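What I learned from a parish poll on one car park

Riltdale held a parish poll in April, and I have been meaning to write something about it ever since. 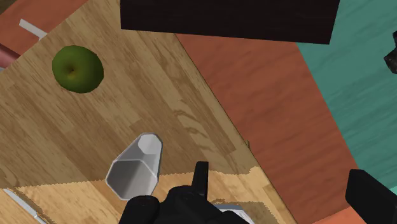 For anyone who doesn't live near us, a parish poll is a vote that electors can ask for at a parish meeting. It isn't binding. The parish council can look at the result, thank everybody and carry on as before. I knew that when I went to vote, and I would guess that half the people in the queue did not, because the leaflets on both sides were written as if the thing would be settled by bedtime.

The question was whether the council should lease the car park behind the old drill hall to a parking firm called Drustier. At present it is free, it floods at the lower end, and you can't get a space on market mornings. Drustier would resurface it, put in a machine and give the parish a share of the takings. Those in favour said it was money for nothing. Those against said it was the first step to charging for everything, and that the shops would empty.

I voted against. I'll say that now so you can weigh the rest accordingly.

There was one polling station, the village hall, and it was open from four in the afternoon until nine at night. Those are the usual hours for a parish poll, and they are poor hours. There are no postal votes and no proxies. My neighbour works evenings and couldn't vote at all. Another household on our lane has someone who can't leave the house, and at a general election she has a postal vote, so she assumed one would arrive. It didn't, and by the time she asked it was too late for anyone to do more than say sorry.

The roll has 1,260 names on it. The lease was approved by 33 votes.

I was disappointed for an evening. What has bothered me more is how people behaved afterwards, and I include people I agree with. Before the vote, our side said that the council must respect the result whatever it was. It was printed on our leaflet, in bold. Within a day of losing, the same people were saying that the poll had no legal force, that turnout was too low to count and that the hours made it unfair. All of that is true. It was also true when the leaflet was printed, and we didn't mention it then because we thought we would win.

The other side was no better. At the parish meeting in the winter, several of them had spoken against having a poll at all. It was a waste of money, they said, and councillors were elected to make decisions. Now they quote the result as though it came down from a mountain. One letter in the newsletter used the phrase "the settled will of Riltdale". A margin of 33 is enough to win and I accept it as a win, but I wouldn't call it settled.

I went to the council meeting that followed. The public gets 20 minutes at the start, and it was all used up on complaints about the poll, with nothing left over for what was going to be in the lease. That seems to me a waste. The council was going to sign something, and the terms were still open. How many free spaces for people visiting the surgery? Who clears the drain at the lower end? Does the firm get to put the price up when it likes? I had these written down and didn't get to ask them, so I sent them to the clerk by email and got a proper answer to 2 of them.

The drain is the firm's job, in writing. Price rises have to come back to the council once a year - a vote in public, with the papers put out beforehand. The surgery spaces are "under discussion", and I have asked again.

I have also been reading about how Urora did it when they had a row over their allotment land. They asked for their poll as well, but first they held two open evenings with the draft agreement pinned up on the wall, and people wrote on it. By the time they voted, the agreement had changed a fair bit. I don't know whether anyone there was happier at the end. The vote was at least on a document they had all had a chance to read, and ours was on one sentence.

Siriwan, further down the valley, went the other way and let the councillors decide, then voted half of them out at the next election. That is a method too, I suppose, though a slow one.

If I could change anything it would be the hours and the postal votes. Neither is in the parish's hands, so I have written to our MP, and I had a reply thanking me for raising the matter. I will write again after the summer. In the meantime the lease comes back to the council at its next meeting, seven o'clock in the small room, and I would ask anyone who voted either way to read the draft first. There is a copy in the library, at the desk - you have to ask for it.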